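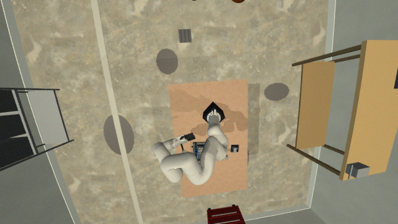

**Faisal Baloch** wrote:

The staff association asks that no decision on the Hetley repair bench be recorded as final until the people who now work at it have been heard. The layout has been opened to comment, which we welcome. A layout, however, doesn't state who will be on shift, at what grade, or what becomes of the evening rota. We request those three items in writing.

---

**planning_office** wrote:

The association's request is noted. The position as of 20 October 2021 is as follows.

1. The rendering posted to this thread is the current simulation prepared in Planico. It shows one arm on one table. A second arm isn't under consideration.
2. The arm would present units for inspection and return them to the tray. Diagnosis, soldering and sign-off remain with technicians.
3. No post at Hetley will be removed before the review in May. This has been confirmed by the Rarska head office.
4. The evening rota has not been discussed. The office accepts that it should have been.

Comments on the layout itself may be left in this thread.

---

**bench_tech_19** wrote:

With respect to item 2, I would ask the office to reconsider the word "present." At the moment I pick up a unit, turn it over, and in doing so I learn most of what I need to know. A loose connector can be felt before it can be seen. If the unit is handed to me already oriented, I will still have to pick it up, and the step has been added to my work.

I also wish to record that the arm sits in the middle of the table, with units on both sides of it. I work left-handed. I would be reaching past the base for anything placed on the far side.

---

**Jelle Boersma** wrote:

I do not share the concern about handling. We introduced a comparable arm at the Zaidi site, and the technicians there were free to take a unit from the gripper at any point. Within a short time they used it chiefly for the heavy and repetitive part of the intake, and kept the interesting faults for themselves. Wrist complaints fell, and two colleagues who had been on restricted duties returned to full hours.

The left-handed reach is a fair objection and should be settled before anything is bolted down.

---

**bench_tech_19** wrote:

I am glad for the colleagues at Zaidi. They receive sealed units of a single type. Our intake last quarter was 300 units, and the mix changes every week. I would not want their results cited as a forecast for us.

---

**Jelle Boersma** wrote:

That is a reasonable distinction, and I withdraw the comparison as far as throughput is concerned. I maintain it for physical strain.

---

**facilities_hetley** wrote:

Two observations on the room.

The main building dates from 1902 and the floor is not level. Any table carrying an arm will have to be shimmed and checked, and the simulation gives us no information on that point.

The shelving and the wooden furniture are both shown as remaining in the room. Please confirm whether either is to be kept. If the arm is to be guarded by a marked zone, the zone should be drawn in the layout, so that we can establish whether a cart may still pass. I see no such zone at present.

---

**planning_office** wrote:

The furniture was placed in the model to give a furnished room and should not be read as an inventory. The safety zone will be added to the next version. The left-handed arrangement will be prepared as a separate layout, and both will be circulated together.

---

**intake_desk** wrote:

I should like to raise a matter that has not been mentioned. There are 9 of us on the bench and at intake combined, and new starters have always learned by sorting units for the first few weeks. It is dull work and it is how I learned the trade. If the arm takes the sorting, the office should state where a trainee begins. I am not opposed to the arm. I would simply not like to find in two years that we can no longer train anyone.

---

**Faisal Baloch** wrote:

The association adopts the question above as its fourth item and thanks the colleague for raising it. We would suggest that trainees retain one sorting shift per week, done entirely by hand, with the arm switched off.

---

**Jelle Boersma** wrote:

I support the hand-sorting shift, although I would place it under the training budget. If it is charged to the bench, it will be the first thing cut.

---

**planning_office** wrote:

The four items have been forwarded to Rarska. A written reply will be posted in this thread, and comments remain open until then.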